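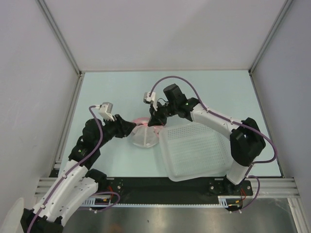 Elteswood 34 Bench Panel

The Elteswood 34 is a flat wall panel for closing in benches, test stands and small machines. It fits slotted aluminum posts and is held by a rubber strip pressed in from the outside. No drilling is needed.

Thickness: 4 mm
Width: 71 cm
Height: cut to order, up to 200 cm
Finish: matte, both faces
Edges: square, deburred
Pack size: 50 panels, or single

Cut heights are accurate to within one millimeter. Measure from slot bottom to slot bottom and subtract two millimeters for clearance. Panels cut to order cannot be returned.

Clean with a damp cloth and mild soap. Do not use acetone. Rubber strip is sold by the meter and is not included.

Orders placed in August ship from the Bredanside warehouse. For drawings, contact Celeste Esteves at the parts desk.

Related items
Rilley rubber strip, black
Cardoso corner post
Cardoso post end cap
Elteswood 34 door kit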